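Home | Floors | Textiles | Kitchen | Workshop | Storage | Contact

Caring for Wool Rugs Between Professional Cleanings

August 19, 2025
By the Mivik Household Advice Desk

The following guidance applies to wool rugs with a cotton or wool foundation, whether knotted by hand or woven flat. It does not apply to silk, to viscose (often sold as "art silk"), or to tufted rugs with a glued backing. Owners who do not know the fiber should ask a rug dealer before using any liquid.

Vacuuming

Vacuum the face of the rug once a week in rooms that are used daily and every second week elsewhere. Use suction only. A rotating brush pulls fibers from the pile and can catch the fringe, and a torn fringe is expensive to repair. Work in the direction in which the pile lies. To find that direction, pass a hand over the rug from one end to the other; one way will feel smooth and the other will resist.

Twice a year, turn the rug face down on a clean floor and vacuum the back slowly. Grit that has settled at the base of the knots will drop out. Turn the rug over again, sweep the floor underneath, and vacuum the face once more. Fringes should be straightened by hand. They should not be combed with a metal comb or trimmed to make them even.

Spills

Blot at once with a white cotton cloth, pressing straight down and moving from the outer edge of the spill toward the center. Do not rub. Change to a dry part of the cloth as it takes up liquid. When no more comes away, dampen a second cloth with cool water and continue blotting.

Test the dyes before using anything other than cool water. Press a damp white cloth on each color, including the darkest red and blue, for a full minute in a corner that is normally covered by furniture. If any color appears on the cloth, stop and call a cleaner.

Solid matter such as candle wax or dried food should be lifted with the edge of a spoon. Baking soda, vinegar, and oxygen bleach are often recommended for wool. The Desk does not recommend them. Baking soda is difficult to remove from dense pile, and the others may change the color.

A rug that has been wet through to the foundation must be raised off the floor and dried from both sides with moving air. Musty odor after drying is a sign that the foundation is still damp.

Turning and Placement

Rotate each rug by half a turn every six months. Rugs near south-facing windows should be rotated more often, and a lined curtain should be drawn during the brightest hours. Place cups under heavy furniture legs and shift the furniture slightly at each rotation. Dents in the pile will usually rise if they are misted lightly with water and lifted with the fingertips.

A pad should be cut one inch smaller than the rug on every side. Felt pads suit large rugs on wood floors. Replace any pad that crumbles or leaves a mark on the finish.

Moths and Carpet Beetles

Inspect the underside of rugs that lie beneath sofas and beds, where larvae are least disturbed. Signs include bare patches, fine webbing, and grains that resemble coarse sand. An affected rug should be wrapped in plastic and kept apart from other woolens. Small rugs may be held in a chest freezer for 14 days, then returned to room temperature before the wrapping is opened. Cedar blocks do not kill an established infestation.
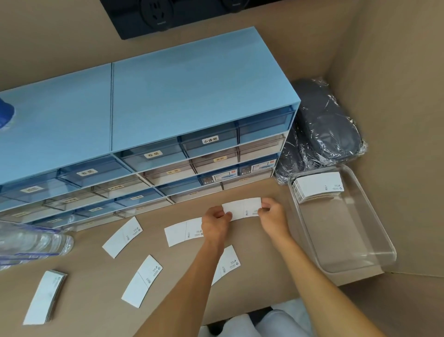
Paper cup sleeves on a tabletop.

Storage

A rug should be cleaned before it is stored. Roll it from end to end against the direction of the pile, with a sheet of acid-free paper on the face, around a tube slightly longer than the rug is wide. Do not fold it. Wrap the roll in washed cotton sheeting and tie it with wide cotton tape. Plastic should not be used for long storage.

Keep the roll off the floor in a room where relative humidity stays below 60 percent. Attach a label giving the size, the date of the last cleaning, and any known damage. Unroll and inspect at least once a year.

Textiles | Next: Laundering Cotton Table Linens

Reader Comments (3)

stekbyhall: What about cotton runners? Ours has the same kind of fringe and I would like to treat them the same way.

Mivik Household Advice Desk: Vacuuming and rotation are the same. Cotton dries more slowly than one expects, so please allow additional time after any spill.

plainweave187: The part about vacuuming the back is correct. I did my hall rug last weekend and swept up a full dustpan of sand. It was cleaned in the spring, too.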